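# Gradance force-limited joint brake

Every arm stops eventually. The Gradance is for people who would like a say in when. It is a spring-applied, electrically released brake that sits between the gearbox and the output flange of a small collaborative arm, and it holds the joint where it was when the power went off. Gravity is very patient, and most brakes we took apart before designing this one were not built with that in mind.

Woma has made brakes at the Lurgate works for longer than we have made robots behave. The Gradance came out of a complaint from our own assembly line, where an arm used to sag a little every evening at switch-off and had to be taught its manners again each morning. Elisa Serra drew the first version on the back of the complaint.

## What it does

- Engages on loss of supply, with no command needed
- Holds in both directions of rotation
- Slips at a set torque, so an arm leaning on somebody can be pushed away by hand
- Can be released manually with the lever supplied (please don't lose the lever)

The slip torque is set at the works and sealed. You can order a different setting, but you can't turn a screw on a Friday afternoon and find out what happens. Customers have asked. We remain unmoved — so does the brake. 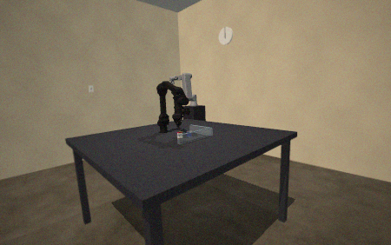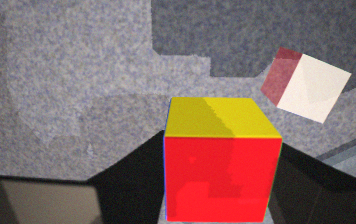

**Can the Gradance be used to slow a moving joint in normal running?**

It is a holding brake, and the motor should do the slowing. The friction lining will put up with emergency stops, but a brake used for every stop will wear out early and will squeal about it first.

## Figures

| | |
|---|---|
| Outside diameter | 90 mm |
| Slip torque, standard setting | 11 Nm |
| Mass, with lever | 106 g more than the plain model |
| Part number | 2,837 (yes, with the comma; the stock system insists) |

The plain model has no manual lever and no slip clutch. We still sell it to people with vertical slides and firm opinions.

## Fitting

Four screws and one connector. The Mazurek adapter ring is needed for older gearboxes with the stepped flange, and must be ordered separately. Check before you order, as the two flanges look alike until the moment you try to put them together.

Run the release test before closing the joint cover. A-yeong Cha in applications keeps the wiring drawings for most controllers and will send the right one if you tell her which controller you have. "The grey one" has been tried.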